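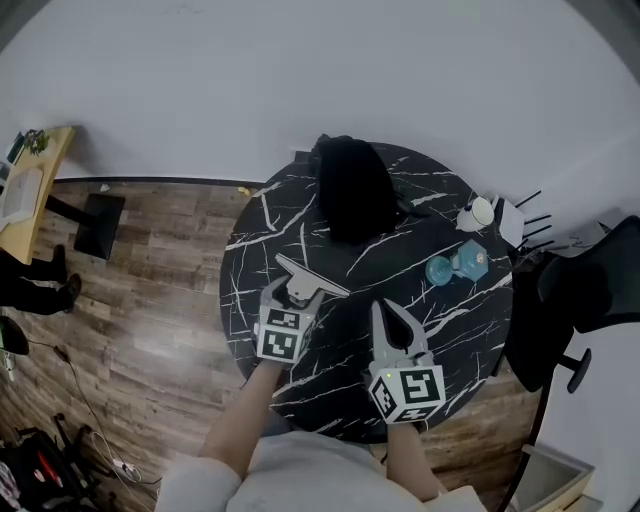 The round table, with the bag, the cup, the light-blue block and the office chair in view.

Kaldale Shared Room: progress report to the Ondico Small Spaces Fund
Reporting period: January to June
Submitted by the Kaldale room project

1. Where we are

The grant was for turning the back room at Kaldale into a place where people could sit down at a table and do something with their hands. Six months in, there is a table. People have sat at it, and most of them have also stood at it, for reasons covered under Seating. We have spent a little over half the money and used up most of the optimism we budgeted for the spring, but the room is open three mornings a week and gets used on all of them.

Our application promised "a flexible, welcoming, multi-purpose environment." We have reread that sentence several times while writing this and would like to report against it in smaller pieces.

2. The table

The table is round, black, and patterned like marble with white veins. It was the largest single purchase in the period and the subject of the most discussion. The original plan called for two rectangular folding tables. We tried a borrowed pair in January and found that everybody sat at the ends, facing the walls, like people waiting to be interviewed. A round one has no ends. Gunawan, the furniture supplier in the original bid, had this one at a discount, and the discount is how we came to own a black table in a room where small things get spread out and lost.

In fairness to the table, pale objects show up on it wonderfully. A white cup on that surface can be found from the doorway. Dark objects are another matter. A black bag left near the far edge blends in well enough that one regular spent a good part of a morning looking for hers while leaning on the table beside it. We have since bought a length of cream felt to put down for sorting sessions. It slides, so we will be buying something to go under the felt.

The veining has its own following. Children trace it with a finger and at least two have reported that it is a map. We did not plan for this and are happy to claim it as an outcome.

3. Seating

We bid for a matched set of chairs and do not have one. The delivery from Cemside came with the wrong legs, was collected, and came back with the same wrong legs. The refund arrived in April and is shown in the budget note below.

Meanwhile we use what was already in the building, including a black office chair with a mesh back and wheels. It is the most comfortable seat we have and also the least loyal. The laminate floor lets it travel, and anyone who pushes off from the table with enthusiasm ends up by the wall with the router. For that reason some activities have become standing activities, and the height of the table turns out to suit people who would sooner stand for a short job than chase a chair for it.

We would like your agreement to spend the refund on plain stacking chairs with rubber feet. No wheels of any kind.

4. Floor, walls and storage

The brown wood-grain flooring was in place before the grant and has held up. We had set aside money for a rug under the table and decided against it after measuring: any rug wide enough for the chairs would have reached the door and stopped it from opening. The money has moved to storage.

The walls are white, with a dark baseboard. We had the baseboard down for cleaning in March and it went back up in very nearly the same order.

Storage is a light wooden unit with a pale top, standing near the table. The rule is that everything in use goes back into it at the end of the morning. The pale top was meant to stay clear as a place to set things down. It has stayed clear on roughly 3 mornings, and we have stopped mentioning it at meetings.

5. Internet

The router sits by the wall behind the office chair, with its four black antennas sticking up and out at whatever angle the last person to sweep there left them. Reception in the room is good. The application described the connection as "discreet." We withdraw the word. A small shelf would get the router off the route taken by the chair, and we have priced one.

There is a white box next to the router that has been there for most of the reporting period. Three people have separately assured us that somebody else needs it.

6. What happens at the table

The most popular activity by a long way has been the small-objects morning. A handful of things goes out on the table and people sort them, stack them, pack them into a bag, unpack the bag, and argue pleasantly about where each thing belongs. We expected it to appeal to families with small children. It does, and it also fills up with adults who came along to keep someone company and then took over.

Current stock includes cups, blocks, a number of toys and several cloth bags. The translucent light-blue block is in demand and has been the cause of our only formal complaint, which came from a five-year-old and was upheld. We have ordered more in the same color.

The cups are small and spend a good deal of time on their sides. Some groups stand them up again as part of clearing away, and others consider a cup lying down to be a cup at rest. Our guidance sheet takes no position.

Tidying is the weaker half of the session. The last 15 minutes of each morning are set aside for it, and they tend to go on saying goodbye. We tried a printed list of what goes in which drawer. The list was tidied away in the first week and we have not found the drawer.

7. Numbers you asked for

The target was 50 different people through the door in the first six months. We passed it in May. Typical attendance at any one time is much lower, which suits the room, since past a certain point a round table becomes a circle of people looking at one another's elbows.

The sign-in sheet is not a perfect instrument. Some regulars sign in twice and some have never signed in at all. One entry is a drawing of a cat, and has been counted.

8. Budget note

The table, the felt and the activity stock have been bought and paid for. The chair money came back in full from Cemside apart from a delivery charge of $25, which we disputed once, in writing, and then let go. The rug line has been emptied into storage as described. We are not asking for any additional funds.

We do ask to move the following:

Chair refund: to stacking chairs, new supplier
Rug line: to a second drawer unit
Remainder of the rug line: to one shelf for the router

9. What did not work

Evening sessions. We ran them for a month at 6:30 and they were attended mainly by us.

The color-coded bins. Four colors seemed reasonable until we learned that under the room's lighting two of them are the same color.

The suggestion box. It received one suggestion, that we get rid of the box. Adopted.

10. Next six months

Get the chairs in before the fall and check the legs before the driver leaves. Put up the shelf. Add a fourth morning if we can find enough people with a key, and start a mending session, which several of the small-objects regulars have asked for and which would be a sensible use for the cloth bags whose seams have gone.

We would also like to repeat the small-objects morning at the Kaldale annex, where there is a large pale table nobody is using. We intend to take the black bags there and see whether anyone loses one.

Receipts and the sign-in sheets follow in a separate envelope. The cat is on page 3.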